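Hanne Ladefoged
@hanneladefoged
7 March 2020

OK, steamed bun thread, as promised to the five people who asked after I wouldn't stop talking about them at lunch. Plain white round buns, small electric steamer, one big plate. Long thread, get a drink.

1/ I started making these in November and my first few batches were awful. Wrinkly, yellowish, kind of chewy on the bottom. I ate them anyway with a lot of chili oil and told myself it was a learning experience.

2/ The dough is flour, warm water, yeast, a spoonful of sugar and a little oil. I use Andirham flour because it's what my corner store carries. Any soft all-purpose flour will do! Knead until it's smooth and then knead a bit more while you complain about your wrists. 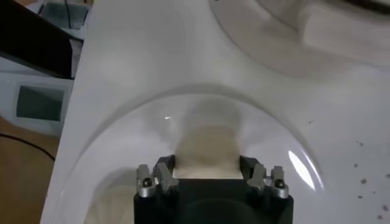

3/ My other big fix was handling them less. I used to pinch and poke and re-roll every bun until it looked perfect, and they came out tough. Now I shape each one once, set it down and walk away (hard for me, I'm a fiddler).

4/ Second rise: let them sit until they feel light when you pick one up. If you press the side gently and the dent fills in slowly, they're ready. If it springs right back, go fold some laundry.

5/ Steamer talk. You don't need bamboo. I love bamboo, I own bamboo, it smells great, but an electric pot with a steel basket on top is so easy and it wipes clean. The one thing I'd look for is plenty of holes in the bottom of the basket so the steam gets everywhere.

6/ Getting them out. Have your plate right next to the pot before you lift the lid, and give the lid its own spot on the table, lying flat. I used to stand there holding a dripping lid with nowhere to put it. 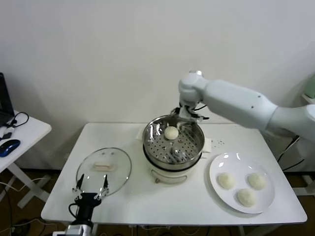 7/ How many at once? Four in a basket this size is my limit. Leave space between them, they puff up more than you think, and two buns that have merged will tear when you pull them apart. Þröstur Steinarsdóttir swears by squeezing in a fifth and I have seen the results. Sorry, Þröstur.
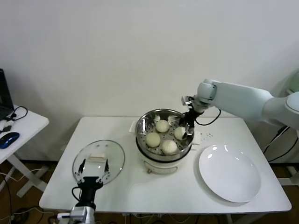 8/ A wide plate beats a bowl every time, by the way. Stack hot buns in a bowl and the bottom ones go soggy. Spread out in one layer they stay nice and soft.

9/ Leftovers freeze great. Cool them all the way, bag them, and steam straight from frozen. The microwave works too if you put a damp paper towel over the top, but eat them fast, they turn into erasers.

10/ Someone asked about fillings. I'll do the red bean ones next, I still need to figure out how to close them without the leak at the seam. If you have a good pleating method please send it to me!!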